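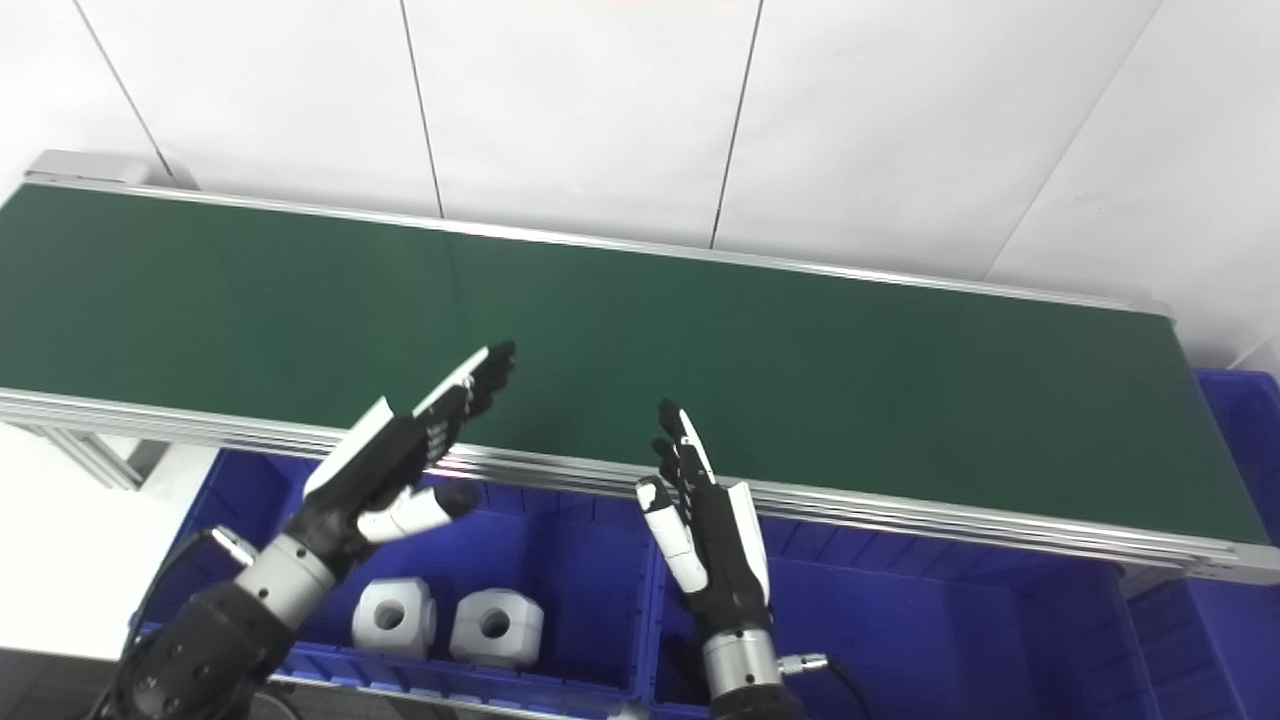
Rweyemamu, in comments on the draft practice rules, argues that a pick record should begin when the hands are already at rest beside the belt, before any part has arrived. Trials that open on a moving arm cannot be compared with one another, the comment goes on, and should be thrown out. We adopted the first point in full and the second in part.

4.2 Start and placement rules

The Wurkano rules cover sorting of light parts from a conveyor into open bins. Each trial starts from a ready pose with both hands open. The operator confirms the pose and the log opens. A trial that opens on a moving arm is kept but marked, and it is left out of the timing results.

During a trial, a held part must stay on the operator side of the near rail until it is released. Bins stay where they were at the start. If a bin has shifted, the trial is closed and the bin is put back before the next one - moving it by hand while the log is open counts as a breach.
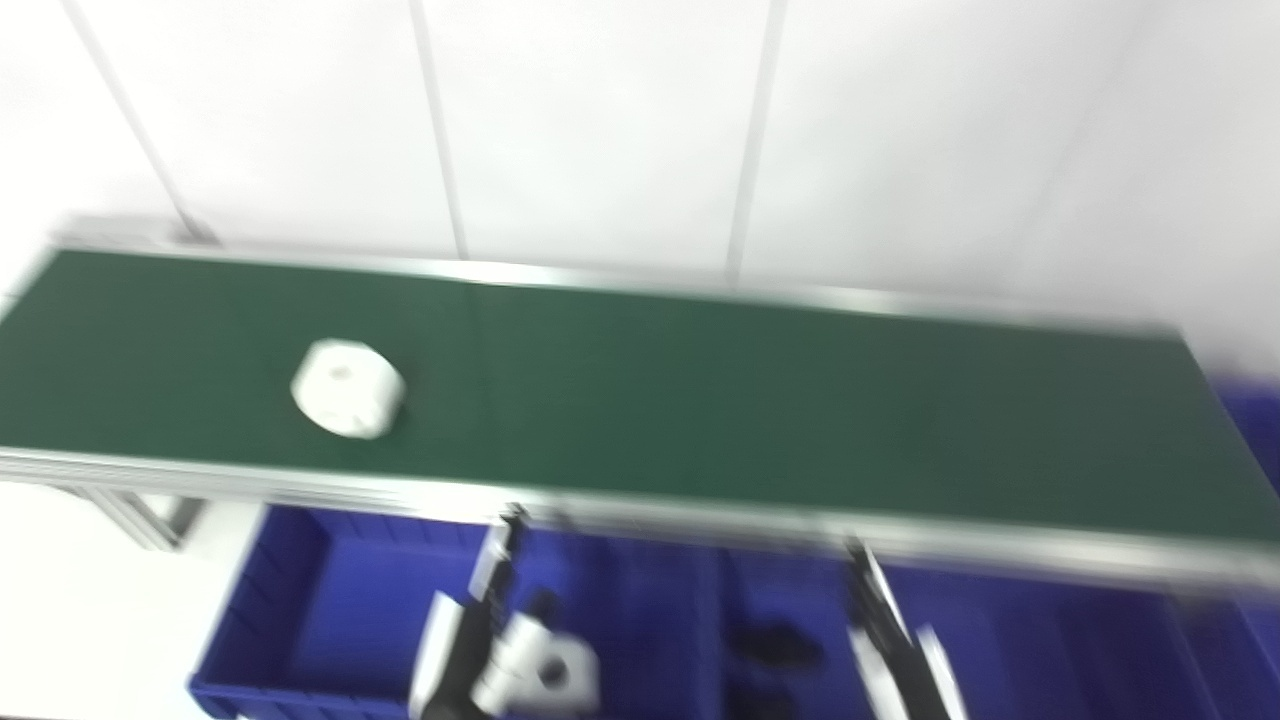 Figure 7. Sorting station during a trial. The left gripper holds a white part with a round hole; a second white part is on the belt.

Figure 7 also bears on the question of blur. The draft asked for sharp images throughout, which is hard to meet while the arms work at normal speed. The revised rule allows blurred images in the log, but a grasp may not be scored from a blurred image alone.

We applied the rules to 1,728 trials at the Dirkholm site. Of these, 384 were marked for a moving start. Uditz scored a subset of 511 trials a second time without access to the first scores. Most disagreements concerned parts released at the rim of a bin, a case the draft did not mention. The revised text counts such a part as placed only if it comes to rest inside the bin with no further contact from either hand.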